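Arnell Arcade, Zulolville: progress report to the Wester Fund
June, second report of the grant

Dear all,

Thank you once again for your patience over the spring, and for the kind note that came with the last payment (it went up on the office wall and has stayed there). We are now well past the halfway mark with bringing the arcade back into use, and I am glad to say there is a good deal more to tell you than last time.

Lettings

When we wrote to you in the winter, 18 of the 30 shop units were let. Since then we have signed another 6, which brings us to 24 and means the whole of the lower floor is spoken for. The newest tenants are a shoe repairer, a key cutter, a second-hand bookshop and three food counters at the Mugo Street end.

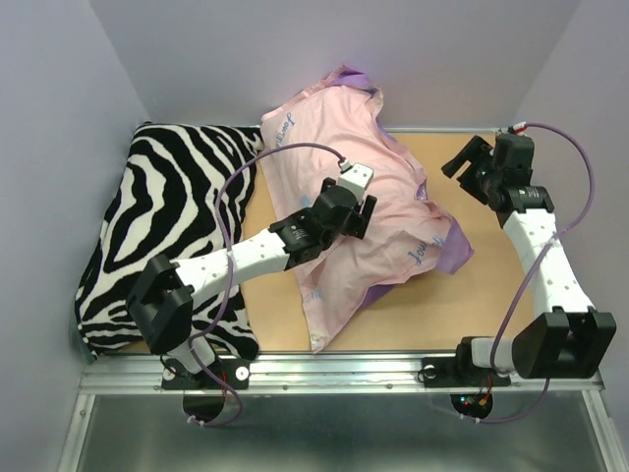
We had hoped to have a greengrocer by now as well, and we came very close, but the unit needed a wider back door for deliveries and the cost was more than either side could manage this year. We have kept in touch and may try again once the loading bay is finished.

The stepped rents you helped us to pay for have made a real difference. Most of the new traders told us they would not have taken on a full lease from the start.

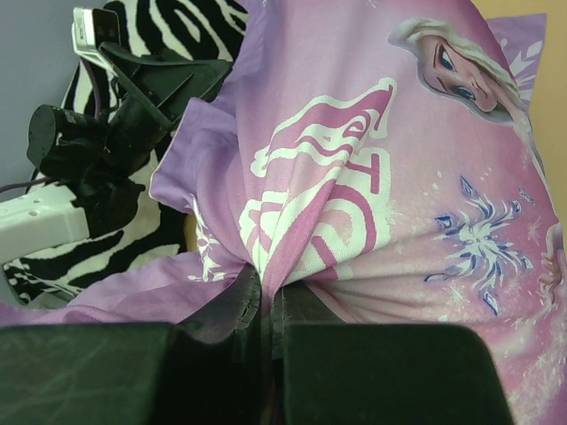 Building works

The roof over the centre court is finished and came through the heavy rain without a drip, which pleased us all more than I can say! The lift is behind. The parts came late, then one panel was the wrong size and had to go back, and we now expect it to be running a month after the date we gave you. The contractor is holding to the price.

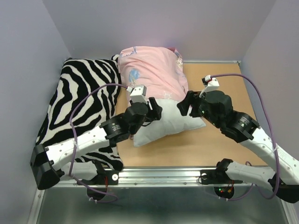

TRADERS AND VISITORS

Footfall on a Saturday is now about 2,000, counted at the Mugo Street doors, and the weekday mornings are picking up nicely too. Mondays remain very quiet, and several traders have asked whether they might open later that day.
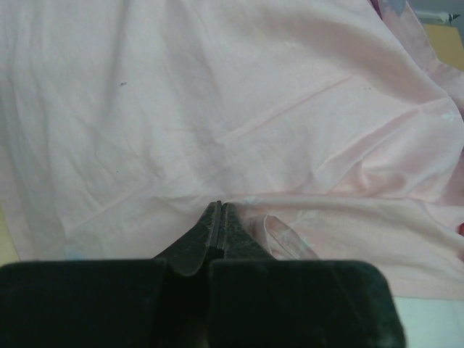

The upper floor is where we should most like your advice. Two of the empty units up there are small and rather dark, and we have been talking to people in the home furnishings trade who need very little room. Bedding in a washed-out pink, like the wrinkled cloth in the photograph, would look well under the softer lights we have priced for that corridor, and the rent could be kept low for the first year. We would need your agreement to move some of the signage money across to pay for the lights.

The accounts for the period are attached, and we would be delighted to show you round whenever suits.

With warm thanks,
The Arnell Arcade project office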